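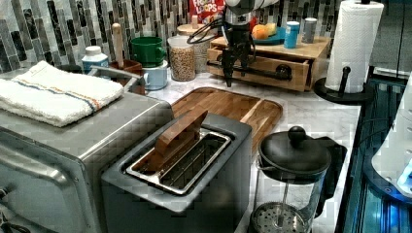
*Kitchen counter with a two-slot toaster, a toaster oven and a cutting board.*

# Skalel Home Electricity Pilot: progress report to the Sivau Fund

Prepared by Manon Nguyen, project lead
Covers the period through the end of July

## Where we are

We have 21 weeks of meter readings from the pilot and I'm not ready to say it saves anyone money. The application we sent you last year was more cheerful on this point. I wrote part of it, and I would write it differently now.

The pilot gave plug-in meters and a printed advice booklet to 51 households in Skalel. The idea was that people who could see what each appliance used would change a few habits, and that the changes would show up on their bills. Of the 51, 40 are still sending in readings. The rest moved, lost the meter, or stopped answering our messages. We haven't replaced them, and I don't think we should this late.

## What the readings show

Total electricity use among the remaining households is lower than it was in the same months last year. You'll see this on the chart in the spreadsheet sent with this report, and it looks good. Please don't put it in a newsletter yet.

The spring was mild. Several families in the Poirier Street buildings also had their old windows replaced by the landlord during the pilot, which has nothing to do with us and probably did more than our booklet. The utility raised its rates in the same period. Any of these could explain the drop, and our design doesn't let me separate them. We have no comparison group. I raised this at the planning stage and we agreed to go ahead because of the cost. I still think it was a mistake, and I include myself in that.

The households that stuck with us are also likely to be the ones who cared to begin with. People who write down a meter reading every week for months are not typical. If they cut back, it says little about the neighbor who put the meter in a drawer.

## Kitchen appliances

The booklet spends five of its pages on the kitchen, and I now think that's too many. Toasters, kettles and toaster ovens draw a lot of power while they are on, so the number on the meter jumps and people remember it. But they run for minutes. One participant told us she had stopped making toast on weekdays. I thanked her and felt bad about it for the rest of the day. The saving over a year would hardly buy the bread.

Toaster ovens are a slightly better story. A few households said they use theirs in place of the full-size oven for small meals, and for them that makes sense. We can't confirm it from the data. Most full-size ovens here are wired in or on a heavy outlet our meters don't fit, so we only have half of the comparison. What we'd record is the toaster oven going up and nothing at all for the oven it replaced. Somebody reading our table quickly would decide that toaster ovens waste power.

Old refrigerators are where I would look next. Two of the highest readings in the whole pilot come from second refrigerators kept in garages, and both owners were surprised. One has unplugged his. The other keeps fish in hers and says it's staying.

## The meters

The Jineo meters have been fine for large loads and poor for small ones. Anything left on standby reads as zero on some units and as a small but steady draw on others, and when we swapped two meters between the same pair of outlets the difference went with the meter. I wrote to the supplier. The answer was polite and didn't address the question.

For this reason the standby section of the interim results has been taken out. I know the fund was interested in phone chargers and game consoles. I would sooner send you nothing on those than send numbers I don't trust.

The app that came with the meters has not been used much. Most people copied the reading onto the paper card on the refrigerator door and texted us a photo of it. That works well enough, though it means someone here types the figures in, and the typing is behind by a few weeks. There are some entries I can't read – a 1 that might be a 7, mostly – and these are marked in yellow in the spreadsheet.

## Home visits

We planned one visit per household and have done most of them. The visits are the part of the project people say they like. They like having someone sit down with the bill and explain what the delivery charge is. I'm not sure that counts as saving electricity, but it was clearly wanted, and in several homes it took up the whole hour while the meter sat on the table in its box.

Two complaints came up more than once. The booklet assumes the reader pays the electric bill directly, and in the Poirier Street buildings part of it is included in the rent. The advice on laundry assumes you own the machine. Tenants who use the shared laundry room found those pages useless, and I agree with them.

## Money

Of the grant, $2,000 remains unspent. It was set aside for a closing event and a printed summary. I'd like your permission to move all of it to a second round of readings over the winter, when heating is on and any real change in habits would have a chance to show. The closing event would be coffee in the library meeting room, which costs us next to nothing.

Travel came in under budget. Postage went over, mostly from sending out replacement meters. No other line has changed since the last report.

## What I'd ask you to decide

- Whether the unspent money can go to winter readings.
- Whether the final report can be delayed to take those readings in. If it can't, the final report will say much the same as this one, with a longer table.
- Whether the fund still wants a recommendation on expanding to other neighborhoods. On what we have now, mine would be no.

I know the other grantees in this round have reported savings. I've read two of the reports, and neither says how the weather was handled. Perhaps they did it well and left it out for length.

## Before the next report

We will finish the remaining home visits, catch up on the typing, and ask the Poirier Street landlord for the dates the windows went in, by building. With those dates I can at least split the readings into before and after and see how much of the drop is left. My guess is not much, but I've been wrong about this project in the other direction, so please treat it as a guess.

The kitchen pages of the booklet are being cut to one. A draft will come to you before it goes to the printer.

Manon Nguyen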